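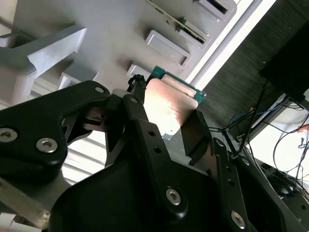

The **Briltside guideline** is a code of practice for the robotic handling of bare computer parts, mainly desktop processors and circuit boards, during sorting, testing and repair. It was drawn up by engineers at two repair firms, Caltlow and Vanhove, and is used by small workshops that run robot arms next to staff. It is voluntary and carries no legal force. Users are expected to meet national machine safety rules first.

## Background

Before the guideline, each firm kept its own handling notes. Annelore Baumgart of Caltlow compared the notes in July and found that they disagreed on basic points, including where a gripper should touch a processor and who could change the grip force. She wrote the first draft with Teodoro Toledo of Vanhove. The current edition has 28 clauses and took effect on 26th January.

## Scope

The guideline covers electric grippers with two or more fingers. Suction tools are left out, as are closed production lines with no human access. It applies from the moment a part is picked up until it is released into a tray, socket or rack.

## Main requirements

### Grip

A processor is held by its edges or by the sides of its heat spreader - the metal plate that covers the chip. Fingers must not touch the contacts on the underside. Pads are to be made of a static-safe material and checked for wear at the start of each shift. Grip force is set for each type of part and stored with the program. An operator may lower the stored value but needs a supervisor's sign-off to raise it.

### Approach and release

The arm slows down before it comes near a rack or slot. If it meets more resistance than the program allows, it must stop and hold the part in place. It may not retry on its own. Clause 43 of an earlier draft allowed one automatic retry, but this was dropped when the text was shortened.

### Static control

The arm, the work surface and any metal fixture share a common ground. Staff who reach into the work area wear a wrist strap.

### Cables

Loose cables are kept out of the path of the arm. Cables fixed to the wrist need enough slack for the full range of motion, and are inspected weekly.

## Records

Each dropped or damaged part is logged with the program name, the stored force and the pad condition. Logs are kept for two years.

## Reception

Sanne Vandenberghe, who runs training at Incombe, has called the grip section clear enough to teach from. Trinidad Catacutan has argued that the ban on retries slows down sorting work, where most stops are minor. A change to that clause is under review.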